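Gripper drifts open over a shift, what do you check first?

Forum > Cells and Maintenance > Grippers and Tooling
Started by kekville_rg, 5/9/21

kekville_rg
I look after one small cell at our Kekville shop. One arm, one two-finger electric gripper, black plastic fingers, wood table. It picks turned knobs and puts them in a tray. After a morning's run the open position is off and the left finger starts brushing the next knob in the row. If I home the gripper it's fine again for a while. Fingers were changed in June and the trouble started after that, but not right after. Where would you start?
Régis Guérin

lusberg_tech
Screws. Take both fingers off, clean the seats, put them back with fresh threadlocker and mark the heads with paint. If the paint lines move you have your answer.

fhoarau
Would not start with screws. A loose screw doesn't get better when you home it. Homing resets the zero, so the zero is what's moving. What does the controller say for position when it's brushing?

kekville_rg
It says it's where it should be. I put a caliper across the tips and they were 2 mm short of the taught opening.

fhoarau
Then the encoder and the fingers disagree. Coupling slip inside the gripper, or the pinion is loose on the shaft. Ours was a set screw. You have to pull the back cover to see it.

lusberg_tech
I still say check the cheap thing before opening a gripper. I've seen printed fingers shift on the seat, and people blame the motor every time. Homing runs them against the stop and that can push them back square.

fhoarau
Fair, that could happen if he homes against the open stop. Régis, which way does yours home?

kekville_rg
Closed. Fingers touch each other, then it backs off.

lusberg_tech
OK, that makes my idea weaker. It takes five minutes to check though.

cabanatuan_g
What speed are you closing at? Delorme set ours up at full speed with a high force limit and it hammered every pick. We went down to 40 percent speed and the slipping stopped. That was after we had replaced the coupling twice.

kekville_rg
Full speed. I never changed it. The cycle is 12 seconds and the gripper is a small part of that, so I can slow it down.

h_lebrun
Two things nobody asked. Did the new fingers come from the same print file, and are they heavier? We had a set made with solid infill and the homing threshold was too low for them. It stopped early and took that as zero.

kekville_rg
Different file. The old ones were from Kolex, the new ones we printed here. Didn't weigh them.

h_lebrun
Weigh them. And raise the threshold a little at a time, not all at once, or you'll bend something.

fhoarau
An early stop in homing would give a bad zero every time. He says it's good after homing. I don't see how that fits.

h_lebrun
It would if it only happens when the grease is cold. But yes, it's second on my list, after the coupling.

kekville_rg
Fingers off and back on today, seats cleaned, screws marked. Opened the jaws wide over the table before teaching the open position again. 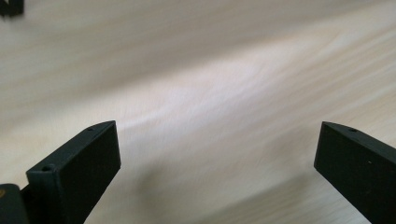
leclerc_l
How often should a gripper like this be homed if it's running all day?

cabanatuan_g
Once at startup and once after each break is enough on a healthy one. If you need it more often than that, something is slipping and you should find it. Ours homes at startup only now.

leclerc_l
Thanks. We had it in the program every 30 parts and I wondered if that was hiding something.

fhoarau
It could be. Take it out for one shift and measure the opening at the end.

kekville_rg
Plan for mine: speed down to 40 percent, run a tray, caliper across the tips every 15 minutes. If the paint marks line up and the opening still drifts, I pull the back cover.

lusberg_tech
Write down the controller position each time too. Otherwise you'll be guessing again.

kekville_rg
Will do. I have the set screw size from the manual, so I'll bring the right key.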